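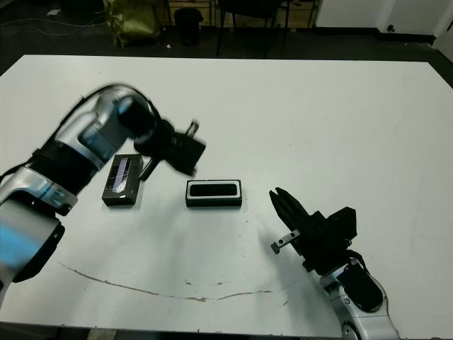

# 공동 작업실 스터누텐, 두 팔 작업대 '클리투누라' 제작 기록과 설계 파일 공개

배포일: 15/05/2018
배포: 공동 작업실 스터누텐(Sturnuten)
배포 후 바로 보도하실 수 있습니다.

공동 작업실 스터누텐은 회원들이 직접 조립한 두 팔 로봇 작업대 '클리투누라(Clitunura)'의 제작 기록과 설계 파일을 오늘 공개합니다. 클리투누라는 하나의 흰 작업대 위에서 로봇 팔 두 대가 서로 마주 보며 작은 상자를 다루도록 만든 장치입니다. 공개하는 자료에는 그리퍼 브래킷의 도면, 케이블 배치 안내, 제어 프로그램 '틸로(Tillo)', 그리고 작업 중에 쓴 일지가 들어 있습니다.

이 작업은 작년 10월에 시작되었습니다. 처음에는 회원 니카노르 프리에토(Nicanor Prieto) 씨가 자기 집 부엌에서 팔 한 대를 시험하고 있었습니다. 부엌 식탁은 팔이 빨리 움직일 때마다 흔들렸고, 저녁 식사 전에는 모든 것을 치워야 했습니다. 겨울이 되기 전에 프리에토 씨는 팔을 작업실로 옮겼고, 다른 회원들이 두 번째 팔의 조립을 맡았습니다.

"저는 집에서도 할 수 있다고 생각했습니다. 한 대는 정말 할 수 있었습니다. 그러나 두 대가 되면 넓은 상판이 필요하고, 옆에서 같이 봐 주는 사람도 필요합니다." 프리에토 씨의 말입니다.

## 상자 두 개로 하는 연습

클리투누라의 첫 과제는 납작하고 길쭉한 작은 상자를 집어서 방향을 맞추고, 다른 팔에 넘겨주는 것입니다. 연습에는 생김새가 다른 상자를 씁니다. 하나는 전체가 어두운 색이고 윗면에 옅은 보라빛 회색의 긴 띠가 보입니다. 다른 하나는 검은 겉면 안쪽에 둥근 모서리의 흰 테두리가 있고, 그 가운데가 광택이 있는 검은 면입니다.

작업실에서는 이 차이가 생각보다 중요했다고 설명합니다. 흰 테두리가 있는 상자는 카메라 프로그램이 방향을 쉽게 찾습니다. 어두운 상자는 조명이 윗면에 비치면 한쪽 끝을 잘못 찾는 일이 있었습니다. 그래서 틸로는 상자 윗면의 무늬를 먼저 읽지 않고, 흰 상판과 상자 사이의 바깥 윤곽을 먼저 읽도록 수정되었습니다. 윤곽을 찾은 다음에 무늬를 확인합니다.

상자를 놓는 방향도 일부러 자주 바꿉니다. 한 상자는 긴 쪽을 앞뒤로, 다른 상자는 긴 쪽을 좌우로 놓고 시작하는 배치가 지금 회원들이 가장 많이 쓰는 배치입니다. 이 배치에서는 두 손목이 서로 다른 각도로 돌아야 하기 때문에 프로그램의 실수가 빨리 드러납니다.

공개 자료에 포함된 시험 기록은 300회분입니다. 이 가운데 178회에서 상자를 집고, 넘겨주고, 다시 내려놓는 과정이 사람의 도움 없이 끝났습니다. 나머지 기록도 모두 같이 공개합니다. 실패한 기록에는 어느 단계에서 멈추었는지 회원이 손으로 적은 메모가 붙어 있습니다. 가장 많은 이유는 넘겨줄 때 두 그리퍼의 높이가 맞지 않은 것이었습니다.

## 케이블과 브래킷

두 그리퍼는 모두 검은색이며, 옆에는 금속 브래킷이 붙어 있습니다. 이 브래킷은 작업실의 드릴 프레스와 줄만으로 만들 수 있게 설계했습니다. 나사 구멍은 필요한 것보다 넉넉하게 뚫었습니다. 나중에 센서를 옮겨 달 때 새 부품을 만들지 않아도 되도록 한 것입니다.

손목 근처의 케이블은 제작 과정에서 여러 번 다시 배치되었습니다. 첫 배치에서는 케이블이 너무 짧아서, 손목이 끝까지 돌면 커넥터가 당겨졌습니다. 다음 배치에서는 너무 길어서 상자에 닿았습니다. 지금은 케이블이 팔의 바깥쪽을 따라 올라가고, 손목 위에서 둥글게 넘어가서 그리퍼로 내려옵니다. 도면에는 각 관절에서 어느 정도의 여유를 주어야 하는지 표로 정리했습니다.

그리퍼 한 쌍의 조립에는 브래킷 가공을 포함하여 72시간이 걸렸습니다. 이 시간은 프리에토 씨와 회원들이 처음 만들 때의 기록입니다. 안내서를 보고 만드시는 분은 더 짧게 끝내실 수도 있고, 공구에 익숙하지 않은 분은 더 오래 걸리실 수도 있습니다.

## 상판에 대하여

상판은 밝은색의 무광입니다. 광택이 있는 판도 써 보았지만 천장 조명이 그대로 비쳐서 사용하지 않기로 했습니다. 현재의 상판에는 갈색의 가는 선과 작은 긁힌 자국이 있습니다. 회원들은 이 자국을 지우지 않고 프로그램의 시험에 같이 쓰고 있습니다. 틸로의 초기 버전은 이런 선을 상자의 모서리로 읽은 적이 있으며, 그때의 기록은 일지 중간 부분에 있습니다.

"깨끗한 판에서만 되는 프로그램은 우리 작업실에서는 쓸 수 없습니다. 여기 상판은 오후에 다른 사람이 납땜도 합니다." 프리에토 씨는 이렇게 설명합니다.

## 공개하는 자료

- 그리퍼 브래킷 도면과 부품 목록
- 케이블 배치 안내와 관절별 여유 길이 표
- 제어 프로그램 틸로의 전체 소스 코드
- 시험 기록과 단계별 메모
- 작업 일지 455쪽

작업 일지는 여러 회원이 돌아가면서 썼기 때문에 문체가 서로 다르고, 그림이 많은 날도 있고 한 줄만 있는 날도 있습니다. 읽기 쉽게 고치는 것을 검토했지만 원래의 글을 그대로 두기로 했습니다. 찾아보기는 따로 만들었습니다.

모든 자료는 개인과 학교, 다른 공동 작업실에서 자유롭게 사용하고 고칠 수 있습니다. 고친 도면을 다시 보내 주시면 다음 판에 이름과 함께 싣겠습니다.

## 안전에 관한 안내

클리투누라를 따라 만드시는 분께 다음을 부탁드립니다.

1. 전원을 넣기 전에 두 팔을 서로 떨어진 자세로 놓아 주십시오.
2. 비상 정지 버튼은 앉은 자리에서 손이 닿는 곳에 고정해 주십시오.
3. 첫 동작은 가장 느린 속도로 확인해 주십시오. 두 팔이 동시에 움직이는 시험은 한 팔씩의 시험이 모두 끝난 후에 하십시오.
4. 팔이 움직이는 동안 상자의 위치를 손으로 고치지 마십시오.

스터누텐에서는 장치가 켜져 있을 때 반드시 회원 두 명이 함께 있는 것을 규칙으로 하고 있습니다. 한 명은 화면을 보고, 다른 한 명은 팔을 봅니다.

## 다음 계획

다음 단계의 이름은 '안난(Annan)'입니다. 안난에서는 상자의 뚜껑을 한 팔로 잡고 다른 팔로 여는 동작을 연습할 예정입니다. 손가락 끝에 부드러운 재료를 붙이는 방법을 시험하고 있으며, 어떤 재료를 쓸지는 아직 정하지 않았습니다. 얇은 고무는 잘 잡히지만 빨리 닳았고, 두꺼운 고무는 상자를 놓을 때 달라붙는 문제가 있었습니다.

작업실에서는 이 단계에 참여할 분을 찾고 있습니다. 로봇을 만들어 본 경험은 없어도 괜찮습니다. 특히 금속 가공을 좋아하시는 분과, 안내서를 읽고 이해하기 어려운 부분을 알려 주실 분을 환영합니다. 현재의 안내서는 한국어가 모국어가 아닌 회원이 초안을 썼으므로, 문장을 고쳐 주시는 도움도 감사히 받겠습니다.

## 스터누텐에 대하여

스터누텐은 회원들이 공구와 공간을 함께 쓰는 공동 작업실입니다. 목공, 전자, 금속 가공, 자전거 수리를 하는 사람들이 같은 공간을 사용합니다. 회원이 아닌 분도 미리 신청하시면 작업을 견학하실 수 있습니다.

## 취재 및 견학 문의

담당: 니카노르 프리에토, 클리투누라 제작 모임

취재를 원하시는 분은 작업실 접수대에 소속과 희망 시간을 남겨 주십시오. 두 팔의 동작 촬영을 원하시면 준비에 시간이 필요하므로 신청하실 때 함께 적어 주시기 바랍니다. 촬영 중에는 작업대에서 떨어진 곳에 서 주시고, 플래시는 꺼 주십시오. 플래시가 터지면 틸로가 상자의 위치를 잃어버립니다.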